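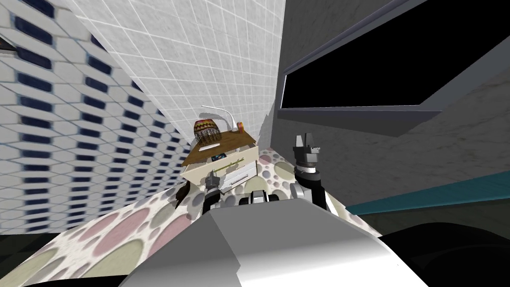

**Ticket 113: Stanulex basement dehumidifier, shuts off with code 13**
Status: open again
Product: Stanulex, the floor model with the drain hose port
Opened with: Urkico support, through the web form
Location: rental house on Samir Road, Wurkholm

I'm keeping my own copy of this because the web form drops line breaks and the first two replies I got answered questions I hadn't asked.

**The problem**

The unit runs, then stops and shows 13. The manual says 13 means "bucket full or absent." The bucket is in. The bucket is also empty, as it should be, because the unit drains through a hose into the floor drain. If I pull the bucket out and push it back in, the code clears and the unit starts. Then it stops again later, sometimes the same evening, sometimes after a couple of days.

The basement has been damp since I moved in. It got bad enough in September that cardboard boxes went soft at the bottom, so a dehumidifier that quits when I'm not looking at it is not much use to me.

**First reply from support, summarized**

1. Make sure the bucket is seated.
2. Empty the bucket.
3. Unplug the unit, wait, plug it back in.
4. Clean the filter.

I did all four. I would like it on record that number 2 was already covered in my first message. Cleaning the filter got a gray mat of lint out of it, fine, but I don't see how lint makes a machine think its bucket is missing.

Result: code came back overnight.

**Second reply**

Support says the room may be "outside the recommended humidity range for the model" and suggests a larger unit. They attached a sizing chart.

I don't buy this. A unit that's too small for the room runs all the time and doesn't keep up. It doesn't stop and complain about its bucket. I asked which humidity reading causes code 13 and got the sizing chart a second time.

**What I tried on my own**

*Float.* The bucket has a foam float on a hinge. When water lifts it, a magnet on the arm moves away from a sensor in the housing. At least that's how I read the drawing in the manual, which is small and badly printed. I took the float off, rinsed it, put it back. It swings freely. No change that evening, code again by morning.

*Bucket with a shim.* A lot of people online swear by folding a piece of cardboard behind the bucket. I tried it expecting nothing. It ran for two days and I was about to feel foolish, then it stopped with the same code. I took the cardboard out. Two days proves very little with a fault that comes and goes, and I suspect most of those online fixes were declared a success the same afternoon.

*Different outlet.* Moved the plug to the outlet by the stairs. No change. I moved it back because the cord ran across the walkway.

*Level.* The floor slopes toward the drain, like any basement floor with a drain in it. I put a level on top of the unit and the bubble was well off center. The manual says "place on a flat, level surface" and says nothing about what happens if you don't. I noted it and didn't think much more about it.

*Hose.* Pulled it off, blew through it, clear. Put it back hand tight.

**Third reply**

A different person, going by the writing. Asked for the following:

- Is any water in the bucket when the code appears?
- How far does the hose travel before it reaches the drain?
- Does the hose rise at any point?

These were the first questions that had anything to do with my machine, so I went down and checked them properly.

Water in the bucket: I had been saying no. I'd been looking in from the top with the basement light behind me. When I took the bucket over to the sink and tipped it, a small amount ran out of the back corner. Maybe a few spoonfuls. So my "bucket is empty" was wrong, or wrong that time anyway, and I can't go back and check the other times.

Hose length: short, it reaches the drain with a bit left over.

Hose rise: yes. There's a lip around the floor drain and the hose goes up and over it before it drops. It isn't much. I had never looked at it as a rise.

**Support's theory**

Water sits in the low part of the hose behind the lip. When enough has collected, it backs up at the port and spills into the bucket a little at a time. With the unit tilted, that water all goes to the back corner, under the float, and the float lifts long before the bucket is anywhere near full. Pulling the bucket out sloshes the water around, the float drops, the code clears.

It hangs together better than the sizing chart did. My objections, as I sent them:

- If a few spoonfuls can lift the float, why doesn't it trip every day?
- The unit ran for weeks on the same spot before the first code. The floor hasn't moved.
- Why does the second reply say the room is too damp, if the room has nothing to do with it?

Answer to the first: depends how much water the unit is pulling, and damp days push more through the hose. Answer to the second: had I moved the hose? I said no. Then I remembered that I'd mopped down there, and I would have had to lift the hose to do it. I can't swear it went back where it was. The third objection was not answered.

**Test 1: level only**

I wanted to change one thing at a time. Support said to do the level and the hose together, "for best results," which would leave me with no idea which one mattered.

Put two pieces of scrap wood under the low side. Bubble centered. Left the hose as it was, over the lip.

It took longer to fail. When it did, there was much more water in the bucket than before, spread evenly over the bottom and up the sides. Code 13 again, but this time I'd call it a fair reading: the bucket had water in it and the float was up because of that water.

So leveling it changed when the code appears. It didn't stop water from getting into the bucket.

**Test 2: hose only**

Took the wood out, so the unit was tilted again. Cut the hose shorter with a utility knife and ran it through the notch in the drain cover, which I'd never noticed because it was packed with dirt. Downhill the whole way now.

Dried the bucket with a paper towel first so I couldn't fool myself again. Checked every 30 minutes for the first evening, which was more than it needed. Bucket dry each time. Dry the next morning. No code.

Left it running. Still dry when I stopped checking daily.

**Test 3: both**

Put the wood back under. No code, bucket dry. I can't tell any difference from test 2, but the manual says level, so level it stays.

**Ticket closed by support**

Closed with the note "Resolved: customer installation." I think that's a bit rich. Page 2 of the manual shows the hose going over the edge of a raised drain in the picture. I sent them the page. If the hose has to run downhill all the way, the drawing ought to show a hose running downhill all the way.

I also asked for the code description to be corrected. "Bucket full or absent" sent me looking at the bucket for a long time. The sensor only knows where the float is. "Float up or bucket absent" would have had me looking for water on the first day.

**Reopened**

One code 13 since then. Bucket was dry, and this time I used a flashlight and a paper towel and I'm sure of it. Hose clear, still downhill, unit still level. Cleared it by reseating the bucket, same as the old days.

Support's reply: "This can happen occasionally." I asked how often is occasionally and what causes it. They offered to send a new float arm in case the magnet is weak. I asked whether they had any reason to think the magnet is weak, and was told it's the usual next step. That may be so, but it was also the usual next step to look at the filter.

I've accepted the part. It's free and it clips on without tools, going by the drawing, for whatever the drawing is worth. I'm not putting it in yet. If I swap it now and the code stays away for a week, I learn nothing, considering it had already stayed away longer than that by itself. I'll wait for a second dry-bucket code on the old arm. If I get one I'll fit the new arm and note the change here.

Until then the ticket stays open, and I've asked that it not be closed automatically for lack of activity.

**Waiting on Urkico for**

- the float arm
- a corrected drain hose drawing, or a reason the current one is right
- an answer about the sizing chart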